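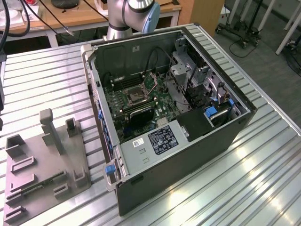 June, Trernonano Phase 2 release

Up at 5:40. Read the revised release schedule before the call. The phase is 100 apartments over two blocks, and Allon wants to release the east block first and hold the west until the price list has been tested. I agree with the order but not with the gap they want between the two. The sales office lease ends before the second release would close, and no extension is priced in.

Call with Mared Morgan at 8:00. Reservations on the east block stand at 50, almost all of them two-bedroom units on the middle floors. Corner units are slow. She puts it down to the service charge, which is calculated on gross area and so includes the wraparound balconies. I asked for the charge to be shown per unit on the price list in place of the rate. A buyer should not have to multiply it out at the counter.

Went through the payment plan again. The third installment is tied to completion of the structure, the fourth to the facade. The contract text says "enclosure" in one clause and "facade" in the next. These are different dates on the contractor's program. Marked both clauses and sent them to Kaisu Keskinen with a request for one term and one definition. She replied before lunch: she prefers "enclosure," with glazing included and balcony railings excluded. Accepted.
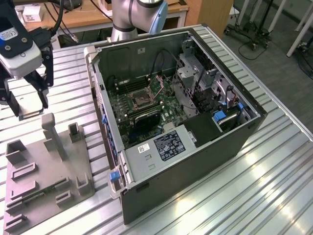

Tower on its side with the cover off, processor socket empty.

Afternoon on floor areas. The brochure gives the large end unit as 775 square feet. The architect's schedule gives the same unit without the utility closet, so the two figures do not match. Neither is wrong under its own method. The contract follows the schedule, so the brochure has to follow it too, and the reprint goes on our budget. Entered it under marketing, line 4.

Parking is still open. Górecki's survey shows the ramp at the maximum gradient with no tolerance for the finish layer. If the slab goes down as drawn, the ramp gets longer and we lose bays at the bottom turn.
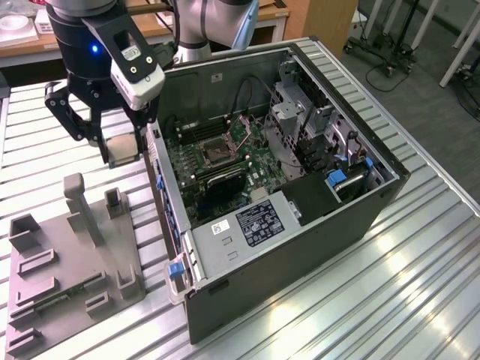 I have asked that no bay in that row be assigned until the levels are confirmed, and that reservation forms already signed be checked for bay numbers. Mared thinks there are a few. They were filled in by hand during the preview and the copies are in the Skornudier office.

Left at 6:30. For tomorrow: lease extension quote, corrected price list, bay numbers from Skornudier, second reading of the enclosure clause. Also the elevator warranty, which I have now put off twice.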